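早餐厅后面的新同事
一家服务式公寓把杯盘交给机械臂之后

清晨的Mikkelsen，最先亮灯的是二楼后厨。我跟着早班的人从货梯上来，推开两道弹簧门，耳朵里先是排风机，然后是一种我没听过的声音：很轻的嗡，停一下，再一声嗡，最后是瓷器碰到瓷器的“嗒”。梁姐把发网往耳朵后面掖了掖，头也没回就说：“今天第三摞了，放得挺稳。”

她说的是机械臂。它装在洗碗机出口旁边，从传送架上取盘子，翻看一面，送到架子上码好。梁姐在旁边擦玻璃杯，眼睛只在偶尔那声“嗒”偏重的时候才抬一下。她在这个后厨干了八年，靠听就知道哪摞盘子放歪了，从前听人，现在听机器，本事是同一门。

我必须先坦白，我是带着一肚子现成的问题来的：岗位少了没有，人慌不慌，机器到底管不管用。这些问题后来都问了，也都有回答。可是在这儿泡了几天以后，让我兴奋得晚上睡不着的，是另外一些小得多的事情，比如一只杯子究竟该怎么拿，比如谁有资格教机器拿杯子。

Mikkelsen有171间房，住的多是来出差、陪读或者等装修的人，一住就是几周。管理它的公司叫Flolano，做服务式公寓，卖点之一是每层楼都有一个小茶间，杯子、盘子、小烤箱，住客随时用，用完随手放，有人收。麻烦就出在“有人收”这三个字上。早餐厅的碗碟集中，节奏好把握，茶间却散在各层，晚上十一点有人热披萨，凌晨四点有人起来冲奶粉，收拾的人推着小车一层一层跑，收回来要洗，洗完要按楼层配好再送上去。

“我们以前管这个叫‘上山下山’。”客房部的小邵说。他进公司第一年跑的就是茶间，一个夜班下来，鞋垫是湿的。最难受的还在后面，回到后厨要把杯子一只一只挂起来，盘子一只一只分大小，重复到手指头发木。招人也难，来的人做满一个月，常常就打听能不能转去前台。

去年，Flolano找到了做双臂操作设备的Prakovent。最早的想法很朴素：洗碗机出来的东西能不能让机器归位，人腾出来跑楼层。后来的方案比这个大了一点，除了后厨那一台，还在原来的布草间里布置了一个示教间，搭出茶间的样子，专门用来教机器学茶间里的活儿。

我第一次进示教间时有点意外，因为它太像家里了。我想象中的机器人训练场地应该有围栏、黄线、穿白大褂的人，结果迎面是一张棕色台面，上面放的东西和楼上茶间差不多，架子、烤箱、杯子、盘子，旁边一把折叠椅，椅背上搭着谁的外套。两条机械臂分列两侧，不动的时候真像两个在等活儿的人。

Prakovent派来驻场的工程师叫Vignesh Chacko，个子很高，说一口学得飞快的中文，夹杂着梁姐她们的口头禅。他进门第一件事是把台上的东西挪一挪，盘子转个方向，烤箱往边上推一点。“楼上的客人不会每次都放在同一个地方，”他说，“所以我们也不可以。”每做完一轮，就有人来把台面重新弄“乱”一次。乱也有讲究，完全瞎放的乱，机器学了没用，得是客人会有的那种乱。这件事Vignesh做不来，他承认自己摆出来的东西总是太整齐。后来负责摆乱的是小邵，他在楼上跑了那么久，知道盘子会被搁在哪儿，知道杯子挂回去的时候口会朝着哪边。

“他是我们的‘乱专家’。”Vignesh说。小邵听了假装没听见，可我看他后来摆盘子的时候，退后两步看了看，又上去拧了那么一点点角度，得意得很！
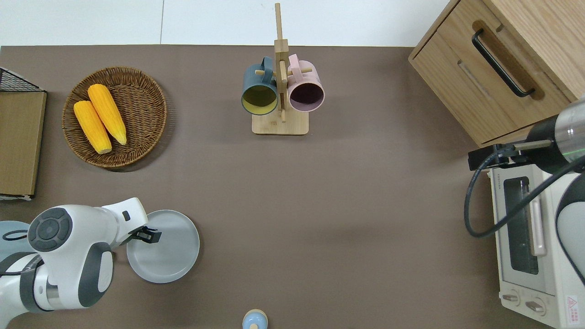

示教间的台面：左侧夹爪停在浅灰色圆盘的盘沿上，杯架上挂着两只马克杯，右侧机械臂伸在小烤箱上方。

拿盘子，听起来是最没什么可讲的动作。我在示教间坐了整整一个下午，看的几乎全是它。盘子平放在桌上，边沿离桌面就那么一点距离，人是怎么拿起来的？你现在可以放下杂志找个盘子试试。多数人会用指尖去抠一侧的边，盘子稍稍翘起来，拇指立刻压上去，另外几根手指滑到盘底。前后不到一秒，全是手自己完成的，脑子根本不参与。两根手指的夹爪没有拇指和其余手指的分工，也没有掌心可以托，它得找准盘沿，一根指头在里，一根指头在外，夹住，提起来的时候还不能让盘子往下栽。

教它的办法是人来带着做。操作的人坐在一旁，手里握着一对和机械臂联动的手柄，手往前送，臂就往前送，手一捏，夹爪就合上，整个过程记录下来，一遍一遍积累，机器再从这些记录里学。Vignesh最初的打算是由他和同事来带，他们对设备熟。做了几天，数据漂漂亮亮，拿到后厨一用，机器的动作像一个非常有礼貌的客人，慢，小心，每一步都对，可是一早上下来码不完一架子。

转折来得很偶然。有一天梁姐下了早班，路过示教间，站在门口看了一会儿，说：“你们怎么都从正中间下手？边上拿，往自己这边带一下就起来了。”Vignesh请她坐下来试。她一开始嫌手柄太轻，“跟抓空气似的”，碰翻了一只碗，脸都红了。可是到了后面，她的手找到感觉了，动作一下子就变得——我不知道该怎么形容，看过录像的人都笑了，说那条臂突然长得像梁姐。先靠过去，贴着边，手腕一沉，走。

“我看了那段记录，看了很多遍，”Vignesh说，“她省掉了我们的一半动作。我们在思考怎么拿盘子，她在思考盘子要去哪里。”

从那以后，带教的人换成了后厨和客房部的员工。报名的人比预想的多，最后定下来八位，轮着来，每次进示教间算正常工时，另外有一份带教津贴。津贴多少，公司请我不要写，我问了几位拿津贴的人，反应从“还可以”到“够给孩子报个游泳班”不等。梁姐是头一批，小邵也是。还有一位洗碗间的老莫，话少，耳朵不太好，因为这个原因一直没法去前台和餐厅做事。他带出来的动作最稳，挂杯子尤其稳。

说到挂杯子，我得多写几句，因为我没想到它这么难，也没想到会看得这么入迷。杯架上的木头短杆是斜着或横着伸出来的，杯子把手是一个圈，要让圈套进杆，杯子就得在空中转过一个角度，对准了，往里送，到位了再松手。松早了，杯子掉；松晚了，整个架子被带得晃。人挂杯子时，手指其实一直在感觉把手碰没碰到木头，碰到了，自然就知道往哪边让一让。机器靠眼睛看，把手和短杆一重叠，它就有点拿不准。

老莫的办法是送过去以后先不松，往下坠那么一丝丝，等重量落在杆上了再放。他自己说不清为什么这么做，我问他，他比画了一下，意思是“让它自己坐稳”。Vignesh把这个动作叫“莫式停顿”，在记录里专门打了标签。我离开之前看了一次学过这个停顿之后的演示，夹爪提着杯子过去，套进去，沉一沉，张开。旁边两个刚下班的姑娘鼓起掌来，我也鼓了，手里的笔掉在地上。

当然不是回回都这样。同一个下午我也看过夹爪在杯子旁边犹豫不决，往前探，又缩回来，再往前探，像在饭桌上抢着买单又不太想买单的人。也看过它去关烤箱门，推了一下没推严，自己掉头走了。茶间里带把手的东西尤其折磨人，抽屉、烤箱门、柜子，每一种把手的开法都不一样。梁姐对此非常宽容，她说新来的学徒头一个月也这样，你越站在后面盯着，他越放不好。

真正难的问题在示教间外面。后厨那台机器上岗是在五月，头几个星期，早班的气氛说不上好。没有人公开抱怨，可排班表贴出来的时候，围过去看的人比平常多。小邵记得有人小声算，机器一天能顶几个钟头，这几个钟头会从谁身上减。这种沉默比吵架还让人发怵。

Flolano的运营经理姓郁，她自己也是从客房做起来的。她的做法是把排班表连同机器的工作时段一起贴出来，机器也占一行，写着几点到几点、做什么、谁负责照看。“他们想知道的就是这个，你不写，他们就自己猜，猜出来的肯定比真的吓人。”她还把一条写进了和员工代表的约定：机器接手的工时，一年内不减人头，空出来的时间先用来补楼层和夜班。一年以后怎样，约定里写的是“再议”。

我问她“再议”是什么意思。她想了一会儿说，就是再议的意思，她现在没法给更长的保证，也不想给一个自己做不到的。我把这句话转述给梁姐，梁姐点头：“她没哄我们，这个我认。”小邵的看法没这么平和，他觉得一年太短，人刚学会新的一套，就又要悬着。员工代表已经提出把带教写进岗位说明和晋升条件，谈到我截稿时还没有谈完。

已经发生的变化是这样的。洗碗间出口那个位置，从前是早班里最没人愿意站的，又热又湿，腰一直弯着，现在改成机器码盘、一个人照看兼检查。夜班取消了每晚最后那趟集中分拣，茶间收回来的杯盘先进洗碗机，清早由机器分大类，人再配楼层。郁经理给我看了内部的记录，早班花在归位上的时间每天少了约60分钟，她特意提醒我别写成“效率提升”多少多少，因为省下来的这些，有一部分又花在了照看机器上面，头一个月甚至是倒贴的。

倒贴的那个月，大家说起来都笑。机器停在半空里不动，谁也不敢碰，打电话叫Vignesh，他人在地铁上。传送架上的盘子越积越多，早餐厅那边催，最后梁姐按了停止键，把袖子一撸，全体上手。后来他们专门练了这一段：怎么停，怎么把臂推到一旁，怎么从它手里把盘子接出来，什么时候可以再启动。操作卡是后厨自己写的，用的是自己的话，“先停，再看，再伸手”，字很大，贴在排风机下面。Prakovent原来的说明书有厚厚一本，现在压在电话下面。

负责把机器、洗碗机和楼层需求串到一起的，是一套叫Flidden的调度系统。它以前只管洗碗机和送餐车，如今多了一项，要告诉机械臂眼下哪层楼缺什么，先码哪一摞。开头闹过不少笑话。系统看到某层茶间杯子消耗大，就一个劲儿给那层配，其实是有住客把杯子拿回房间当笔筒和漱口杯用，越配越少。小邵上楼敲了敲门，端回来一托盘。他现在每天花一点时间看Flidden的清单，凡是觉得不对劲的就打个记号，写上原因。系统那边的人很喜欢他的备注，有一条写的是：“此层小朋友多，小盘子不够是正常的。”

我很喜欢小邵现在的状态，得老实承认这一点有偏心。他原本准备走，简历都改好了，想去物流仓库，那边也在上自动化，但他听说去了就是跟着系统跑，系统让你去哪个货架你就去哪个货架。他在这里摸到的东西恰好反过来，系统出了错，得听他的。这种感觉不是每个岗位都有，也不是装了机器人就自动会有，得有人在一开始就把椅子给你搬过来，请你坐到那对手柄前面去。

不是所有人都喜欢坐那把椅子。同一批里有一位做了三次就退出了，她说盯着机械臂的手看久了头晕，更重要的是别扭，“我擦杯子的时候是在休息的，脑子里想自己的事，去教它，每一下都得想”。我觉得她说出了很要紧的东西。那些重复得让人手指发木的活儿里，居然也藏着一点自由，手在动，心可以走远。机器把最枯燥的部分拿走以后，留给人的活儿密度更高，更需要盯着，下班时腰不疼了，脑子却累了。梁姐也有类似的感受，她的办法是照看机器的那段时间里继续擦玻璃杯，擦得比需要的多，给手找点事做。

郁经理听我说完，在本子上记了一笔，过了两天告诉我，照看机器的班次改短了，中间换人。这个改动小得进不了任何一份汇报，早班的人却都知道。

茶间那一步还没有走到。Prakovent和Flolano的计划，是先在一个楼层试，机械臂在住客少的时段进茶间收拾，人负责推过去、接回来、处理它弄不了的。Vignesh不肯给时间表，他说得看烤箱门。我以为他开玩笑，他掰着手指给我讲了半天烤箱门，门的轻重、玻璃的反光、把手竖着装还是横着装，还有人会在烤箱里忘东西。机器打开门，看见里面有半块吃剩的饼，它该怎么办？收走，还是留着？小邵在旁边抢答：“看时间。早上的收，半夜的留，人家可能还回来吃。”Vignesh愣了愣，低头在电脑上敲了一行字。

这样的规矩，茶间里有一大堆，从来没有写下来过。杯子里还有一口水的，不动；盘子上盖着纸巾的，不动；台面上摆着玉米、水果这类没下锅的东西，不动，那是人家正要做饭。反过来，杯子倒扣着放在桌上的，多半是客人以为自己洗过了，得收。老莫知道一条别人都不知道的：两只杯子挨在一起放着，要收就一起收。问他理由，他说是一家人用的，收一只剩一只，人家还得找。

他们如今把这些话一条条记下来，记在示教间墙上的一块白板上，谁想起来谁就写。字迹各式各样，有的后面画了问号，有的被划掉又重新写上。我数次想抄全，每次去都又多了几行。有人在最下面写了“烤箱旁边的毛巾到底归谁管”，后面跟着三个人的签名和三种不同的答案。

最后一个早上，我又到二楼后厨站了一会儿。早餐高峰刚过，机器在码汤盘，梁姐在跟老莫学那个“沉一沉”的动作，她下午要进示教间带挂杯子，想先在真的杯架上找找手感。她拿着一只杯子，挂上去，取下来，挂上去，取下来，嘴里念念有词。老莫伸手托了一下她的手腕，往下按了按。

“再慢一点？”梁姐问。

老莫摇摇头，指了指自己的小臂，意思是别用手指使劲。洗碗机的绿灯亮了，传送架往前走，新一批盘子冒着热气出来，小邵推着四楼的小车从弹簧门外挤进来，喊大家让一让。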